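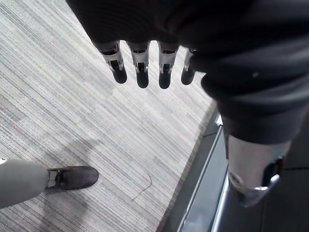
*Four fingers, one sleeve, and the carpet at Tulico's open day, 16/08/2020.*

I went to Tulico with one question, and it was about software. I have seen plenty of robots in clothes. What I wanted to know was what decides where the hand goes, and how much of that deciding happens while visitors are in the room.

The day was split in two. In the morning we got slides, and after lunch we got the machines. The slides were the weaker half. Tulico's motion planner is called Krajewska, and it was presented as something that "understands space," a phrase I wrote down and then underlined in annoyance. What it does, as far as I could work out from the one diagram that stayed up long enough to read, is sample arm paths, throw away the ones that collide with a rough model of the body and the room, and smooth whatever is left. That's a respectable thing to build. Plenty of groups build it.

The part I'd have liked more of is the body model. Put a sleeve and trousers on a robot and the outside of it is no longer the shape in the CAD file. Cloth bunches and folds, and it moves a moment after the limb does. I asked whether the collision model includes the clothing. The answer was that every limb gets a padded margin, the same margin dressed or undressed. Fine, but a fixed margin big enough for loose fabric also rules out a lot of useful poses with the hand down near the legs, and those were the poses they kept choosing to show.

### Perception

Perception runs on a separate package, Sekent, which takes in the wrist camera and two others. The wrist view was up on a monitor for part of the afternoon and I spent longer in front of it than anywhere else. A good share of it is the robot looking at itself: sleeve, fingers, legs. Sekent is supposed to mask all that out before it looks for anything to pick up or step around. On the overlay the fingers were masked cleanly. The black fabric was patchy, and the mask kept spilling onto the shadow on the carpet.

Then there's the floor. Streaky gray carpet is a nasty surface for anything that matches small patches of texture between views, and a shiny metal threshold strip is worse. I asked how they treat the strip. It is entered by hand in the room map. So it isn't perceived at all, and I'd have been happier if the slide had said so.

### The numbers

We were given a success figure: 900 reaches out of 1000 with no operator correction. I asked what counted as a correction. Pausing and replanning doesn't count, and neither does a restart of Sekent if the arm is already parked. I would like to see that figure again with both included. The planner log they let us scroll through ended at line 3037, and I spotted the word "fallback" often enough to stop reading the rest.

### What I liked

The tooling is good, better than the talk that introduced it. Gokemgate, their replay viewer, lets you drag back through a run and see the camera view, the planned path and the joint commands on one timeline. You can change a planner setting and rerun from that point without touching the hardware. I had a few minutes at the keyboard and it didn't stall once. If they sold only this I would ask for a price.

Lunch was sandwiches. Parking is behind the building and badly marked – follow the delivery signs.

They plan another open day in January. I'd go back if the clothing ends up in the collision model and the threshold comes out of the hand-drawn map. I have asked for the raw logs behind the 900 and will add a note to this page if they send them.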